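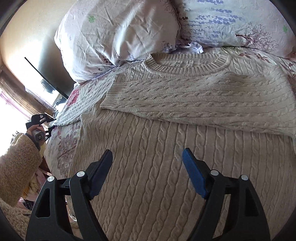
November is when the heavy knits come down from the top of the closet, and every year I find out how well or badly I put them away in the spring. This year it was a mix. Two had deep creases across the chest from being hung over a hanger bar, one had a stretched shoulder, and the rest were fine. So I spent most of a morning taking everything out and folding it again, and I'm writing down how I do it now while I still remember.

I use the bed for this. I have tried the dining table and it's too narrow for anything with long sleeves. The ironing board is worse. On a bed you can lay a sweater out flat with both arms open and walk around it, and if you drop something it lands on something soft. I make the bed first and pull the cover tight.

## Checking before folding

Before I fold anything I look it over. Neck, cuffs, underarms, hem. Cable knits hide things well. A pulled loop can sit between two cables all winter and you won't see it until it catches on a zipper. I run my palm down each column slowly, and if something snags I stop and work the loop back with a blunt needle. It takes a few minutes per sweater. I found two pulls this time, both on the same sleeve.

I also weigh the big ones. This started because I was washing them in a small tub and wanted to know what I was lifting. The heaviest is 800 grams dry, and once it's soaked it is a lot more than that, enough to stretch itself out of shape if you pick it up by the shoulders. Now I lift from underneath with both hands, like carrying a sleeping cat. The lighter crew necks are closer to 700 and much easier to deal with.

## The fold

I used to fold sweaters the way they do in stores, sleeves behind, then in half. That works for thin ones. With thick cables it makes a brick that falls over on the shelf, and the fold in the middle gets a hard line.

What I do now is this:

1. Lay the sweater flat, front side up, and smooth it from the neck down to the hem.
2. Bring one sleeve straight across the body, then the other on top of it. Keep them level so the lump is even.
3. Fold the sides in a little, only enough to match the width of the shelf.
4. Fold the bottom third up, then the top down over it.
5. Press gently with a flat hand to let the air out. Don't lean on it.

The fold across the body is the one that matters. I try to put it in a different spot each year so the same rows of yarn aren't always the ones being bent. I don't have proof this helps, but the two sweaters I've done it with the longest have no line.

My friend Rogério Marinho folds his in a roll and swears by it. He showed me once at his place and they did look tidy, standing up in a drawer like loaves of bread. I tried it for a season. The rolls came undone whenever I pulled one out, and I don't have a drawer deep enough anyway. If you do, it may be worth a try.

## Scarves and other long pieces

Long pieces are a different problem. They have no shape to follow, so they twist. If you start folding from one end while the other end is still in a heap, you get a twist somewhere in the middle and have to start over.

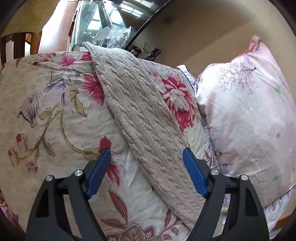

*Long cable knit, laid on the diagonal.*

Going corner to corner on the mattress gives you more length to work with than going straight across. Then I fold the piece in half, and in half again, and stop there. Any more and it won't lie flat. My longest scarf is 162 centimeters without the fringe and it ends up small enough to sit on top of a folded sweater with nothing hanging over.

Cable pieces curl along the long sides. Mine have always done it and I have given up fighting it. Steaming flattens them for a day or so and then they roll back. I fold with the curl and leave it alone.

## Where it all goes

I have one shelf at shoulder height and two fabric boxes from Zasutine on the closet floor. The shelf holds what I'm wearing that month. The boxes hold the rest. I stack three thick sweaters per box at the most, with the heaviest on the bottom. I used to squeeze in five and the one at the bottom came out looking ironed.

For moths I use cedar blocks, sanded lightly once a year when the smell goes. I bought a bag of lavender sachets from Batwood last winter and they were fine, but they leaked dust into the knit and I spent more time shaking it out than I liked. If you use sachets, put them in a small cotton bag first.

A few things I have stopped buying or doing:

- Vacuum bags. They save space, but the cables came out flat and took weeks to recover.
- Padded hangers. Better than wire, still bad for anything heavy.
- Plastic bins with tight lids. One got musty over a wet summer.
- Tissue paper between layers. It slid around and I never replaced it when it tore.

The sweater comb is the one tool I would buy again. Mine is a Sakamoto with a wooden handle and it takes pills off without cutting the yarn. I go light on cables, only along the flat parts between them, and use my fingers for the raised parts.

The whole job ran from after breakfast until a little past noon, with a stop to look for the blunt needle, which was in the button jar. I still have the stretched shoulder to deal with. I plan to wet that one down, pin it to shape on a towel and leave it alone overnight, and if it works I'll post about it. The hats and gloves are in a bag by the door and haven't been touched.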